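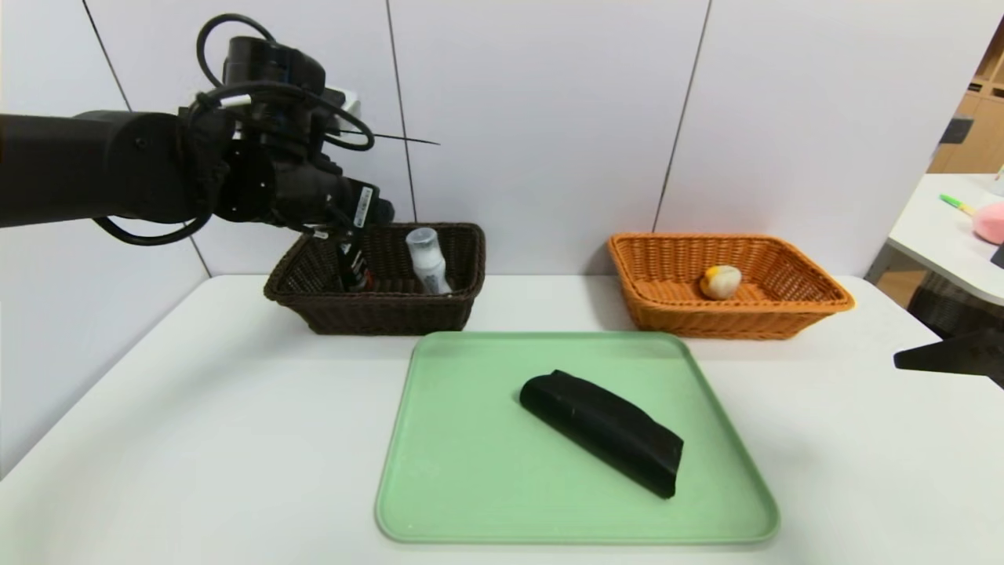

Sulastri Jugah told me the first day I taught this material that I had it backward. You don't start people on budgets, she said, you start them on what they already bought and forgot they had. I argued with her for most of a lunch break, and then I went home and opened my hall closet, and well, she won.

Chapter 2
What You Already Own

So we're going to put off the spreadsheet for a while (I can hear some of you cheering) and spend this chapter on household stock. By stock I mean the stuff you use up and replace: soap, rice, light bulbs, dog food, printer ink, the good tape. Economists who study families call this home inventory, and it behaves a lot like the inventory in a store. It costs money to buy, it takes up room, and some of it goes bad while you aren't looking.

My own closet is where I learned this the embarrassing way. I had been buying dish soap every time I walked past a sale sign, and I'd been feeling pretty smart about it! When I added up the receipts from April, I had spent 39 dollars on cleaning supplies in a month when I didn't need to buy any. That money wasn't lost, exactly. It was sitting on a shelf in liquid form, and I couldn't pay the phone bill with it.

Keep that idea handy, because the first key term comes straight out of it.

Tied-up money: cash you have turned into goods you haven't used yet.

Every home has some. You'd be miserable without any, running out for one roll of paper towels at ten at night. The trouble starts when you have no idea how much is tied up, and that's most of us, most of the time.

When I ran the evening class in Wustgate, Khairul Latuheru brought in a full year of his family's grocery and household receipts, a whole shoebox of them, and let us go through it together. The total came to 3367 dollars. The class guessed about 2000. Khairul guessed lower than the class did, and he'd been the one doing the shopping. We'll come back to his shoebox in Section 2.3, where you'll sort a set of receipts of your own.

Mawar Hartono, from the same group, asked a question I still like: does a half-used bottle count? For our purposes it does, at half of what you paid. You don't need to hold it up to the light and measure. A fair guess is fine, and if you're stuck between two guesses, take the lower one.

Before you read on, pick one cupboard, shelf or drawer. Just one, please, or you'll be at it all weekend and you'll hate me. Write down what's in it and what you think you paid for each item. Put the page somewhere safe and don't fix your guesses later, even the silly ones. We'll need them as they are when we get to price memory in Section 2.2.

2.1 Goods you use up and goods you keep

A bottle of shampoo and a hair dryer may live in the same drawer, but they do very different things to your money. The shampoo is gone in a few weeks and you'll pay for it again. The dryer you pay for once, and then it loses value slowly for years. Let's take the shampoo first.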